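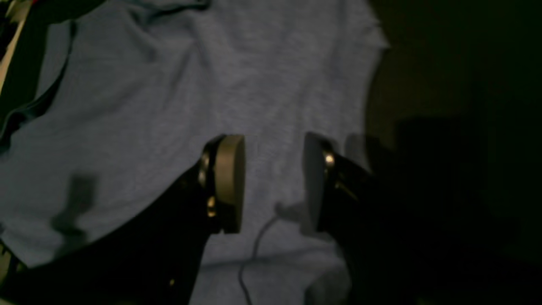 3.2 Daylight and seating in the Parkgate reading room

June 30, 2020
By Fergus Gourlay and Cameron Guthrie

The reading room at Parkgate was fitted out on a tight budget and a short lease, so the designers worked mostly with light, seating and surface. Walls stayed where they were. Same floor, same ceiling grid. The palette was the one thing everybody we interviewed had an opinion on: pale neutrals, low contrast, a soft gray-blue of the kind seen in the crumpled fabric in Figure 3, set against black metalwork. Readers called it calm, a few called it cold. Staff at the issue desk mostly stopped noticing it by the second month.

Figure 3. Light gray-blue fabric, crumpled, with black gripper fingers and pale round pads.

Our interest in this section is narrower: where people chose to sit, and whether the layout had anything to do with it. The room has 170 seats in three zones. Window bench, long tables, and a lounge corner with low chairs. The architects' drawings put the lounge nearest the entrance, on the idea that short visits should not cross the quiet area. Sensible on paper. In use the lounge became a waiting room for the long tables, and on busy mornings people sat there with coats on.

We compared Parkgate with two other interiors of similar age, Mustham and Ellthorpe. Mustham has the same number of window seats but a deeper plan, so the back third gets almost no daylight after lunch. Ellthorpe is top-lit. Both have a central desk; Parkgate's is to one side. Observation sheets were filled in by hand, every hour, over one week in February at each site. One Ellthorpe sheet went missing and was left out of the totals. 4,000 seat observations in the final set.

Window seats filled first at all three sites, which agrees with most earlier work. What we did not expect was the order after that. At Parkgate the second choice was the end places on the long tables, facing the door, and only then the lounge. At Mustham the second choice was any table with its own lamp — even lamps that were switched off. Ellthorpe showed no clear second choice, perhaps becuase the light is so even there.

Noise matters less than the designers assumed. The brief asked for soft finishes through the whole lounge, and a good share of the fit-out money went that way. Readers in the lounge did not rate it quieter than the tables. They rated it more comfortable, and stayed for less time. Possible that low chairs are simply bad for laptops. We did not ask this directly and should have.

The desk position needs more care. Moving it to the side freed a clear view from the door to the windows, and visitors new to the building found a seat without asking. Older members disliked having to turn to find staff. A small sign was added in the spring and then taken down agian after complaints about its color. Dow (the earlier pilot room, see Section 2) kept a central desk and had none of these complaints, but Dow has only 100 seats and most of its users know each other.

Limits. One season only, low winter sun, heating problems at Mustham on two of the days. Seat counts say nothing on why a person got up and moved. The interviews in Section 4 go some way toward filling that gap, mainly for the long tables.

We use cookies to improve your visit to this site. Accept all | Manage settings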